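Front desk and studio helper wanted, Kowalchuk Street pottery studio

Hi! I'm Şükran Güler and I run Gesow, the little pottery studio at the bottom of Kowalchuk Street, next to the shoe repair place. We're looking for a part-time person to look after the front desk and help keep the back of the studio moving, and I would love to have somebody in place by May, when the summer class sign-ups go a bit wild.

Some background first. I opened Gesow in what used to be a tile showroom, and for a good while it was just me, one kiln and a sink that backed up every time it rained. Now there are two kilns (one of them behaves), a proper plaster trap under the sink, and evening classes that fill up faster than I can answer the emails. Doğukan Kaplan teaches wheel throwing and Kurniawati Hutapea teaches handbuilding and does nearly all of our glaze mixing. You'd be working with the three of us, mostly with me.

So what would you be doing? Mornings are quiet. You'd unlock, put the lights on, check the kiln log and listen to the phone messages. Then there's reclaim, meaning the buckets of sloppy leftover clay that have to be sieved, dried out on the plaster slabs and put through the pug mill. I'll teach you the pug mill. It's loud and kind of satisfying, and I still fight Doğukan for it sometimes!

Afternoons are more about people. Members come in to work on their own stuff and they want shelf space, or they want to know if their bowls have been fired yet, or they want to tell you about their kitchen remodel. Someone has to take payments, sell bags of clay, check people in for class and write down what goes on which shelf. We do all of that on paper. I tried a booking app for a winter and everybody hated it, me most of all, so we went back to clipboards and a big wall calendar and I have no plans to change that again.

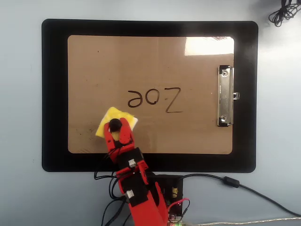
The kiln shelves are where it gets physical. A full shelf is heavy, the stairs to the kiln room are steep, and a bag of clay is no joke either if you're carrying it from the delivery van with your arms already tired. You need to be OK with lifting and with being on your feet for most of a shift. If stairs are a problem for you but everything else sounds great, write to me anyway and let's talk about whether we can split the work differently.

You don't need to be a potter. I mean that. The best desk person we ever had was Tomos Morgan, who came to us from a garden center and had never touched clay in his life (he makes very nice teapots now, but that took a while). What I care about more is that you write clearly, turn up on time, and can be kind to a beginner whose first mug just cracked down the side. It happens every single week and people take it harder than you'd think.

It would help if you have:

Handled a cash drawer or card reader before
Handwriting other people can read
Some patience with dust, because we wet-mop every night and there's still dust
A free evening or two, for when classes run late

The pay part. It's 60 hours a month to begin with, on a rota we work out together, and after the first 2 months we sit down and see if both of us want to go up from there. Pay comes to 800 a month before taxes for those hours, plus free membership, which means your own shelf, open studio time and firing at no charge. Clay you buy at cost. I know it isn't a fortune, and I'd sooner say so up front.

We close for a stretch in August when the kilns get serviced, and you wouldn't be paid for that time, so please take that into account if you need steady money all year.

To apply, send me a short email or drop a note through the door. Tell me what you've been doing lately, which hours you could work, and what you like doing with your hands, even if it's baking or fixing bikes. I don't need a fancy résumé. I'll invite a few people in to spend a paid morning with us, usually starting at 9 a.m., so wear shoes you don't love.

Questions can go to me or to Kurniawati, who picks up the studio phone most afternoons.

Şükran
Gesow Pottery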